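Unit 4: Preparing a Concrete Floor for a Covering

Students should read this handout before the January practical. It covers inspection, cleaning and the moisture record required for all work at the Craddock workshops.

A slab must be sound, flat and free of dust before any primer is applied. Sweep first, then vacuum, then pass a bare palm over the surface. Dust left in the pores weakens the bond, and a primer spread over it may lift with the covering.
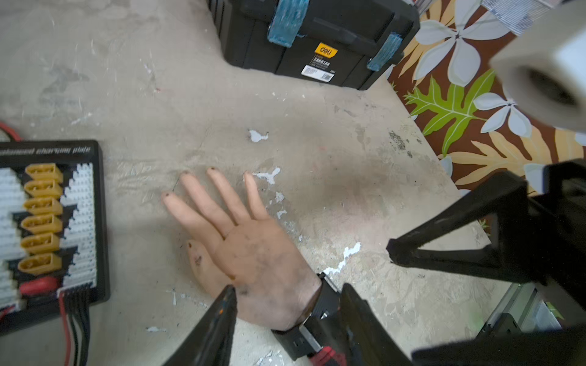

How is flatness checked?
Lay a straightedge across the slab in several directions and measure the largest gap beneath it. Record the gap on the plan and mark the place in chalk.

Stains are to be treated separately. Oil and old adhesive are removed by scraping or grinding. Solvents are not permitted, as they may carry the residue deeper into the slab.

Moisture readings are taken after cleaning. In the Pustlow exercise, students work from a record of 34 readings, of which the last set was taken with the heating off. Explain in writing why that set should be kept apart.
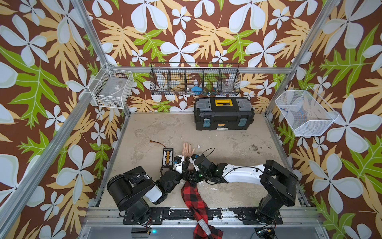
Mared Bevan
Senior Lecturer, Building Crafts

Walls already papered must be protected before grinding begins. Tape sheeting above the baseboard line and seal the lower edge.

Written answers carry 100 marks and are due 26 January 2026. Submit them to Annatjie Zulu, Room 82.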